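Folding a T-shirt takes you a few seconds. You find the edges, flip one side over, flip the other, and put it on the pile. For a robot, this is one of the hardest jobs in the house.

A wooden block keeps its shape when you pick it up. A shirt doesn't. Lift it by one corner and the rest hangs, twists, and wrinkles. Drop it and it lands in a new shape every time. Engineers can't write a rule for every possible wrinkle, so they need another way to teach the robot.

## Learning by copying

The team at the Furley lab uses a method called imitation learning. "Imitation" means copying. The robot is given many recordings of people doing a job, and a computer program looks for patterns in them.

The people in the recordings don't use their bare fingers. They hold a tool with two jaws at the end, the same kind of jaws the robot has. A small camera on the tool records what is in front of it. The tool also keeps track of how it moves and when its jaws open and close.

Why use a tool at all? Your hand has five fingers and a robot gripper may only have two jaws. If you folded a shirt with your fingers, the robot couldn't copy you very well. When a person works with two jaws, every move is one that the robot could try too.

The project is named Arkby. For its first test, people folded clothes with the tool at home, on beds, tables, and sofas. Bedrooms have patterned sheets, lamps, and piles of other clothes in them. The robot has to learn which part of the picture is the thing to fold.

Look for the two blue grip pads on the insides of the jaws. The black garment between them has thin yellow lines printed on it, and the clothes on the right are already folded.
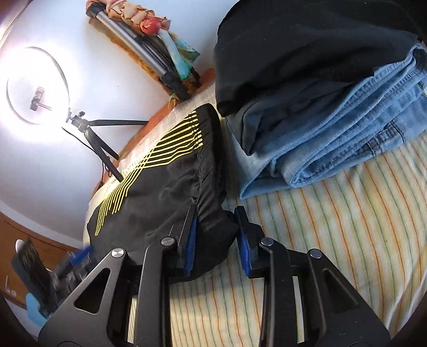

## What the team found

The team wanted to know if recordings from many homes were better than recordings from one room. They trained the robot in two ways.

- **One room:** all the recordings came from the same table in the lab.
- **Many homes:** the recordings came from 8 different homes.

Both robots got the same number of recordings. Then each one was tested in a bedroom it had never seen before.

The robot trained in one room folded 65 percent of the clothes correctly. The robot trained in many homes folded 83 percent correctly. Seeing lots of different places had helped it deal with a new one.

It still made mistakes. Dark clothes on top of other dark clothes were a problem, and so were sleeves turned inside out.

## Try it yourself

You need a T-shirt and two pairs of kitchen tongs.

1. Lay the shirt flat on a bed.
2. Hold one pair of tongs in each hand.
3. Fold the shirt without touching it with your fingers.
4. Crumple the shirt and try again.

Do this seven times. Then move to a table and see if it feels different.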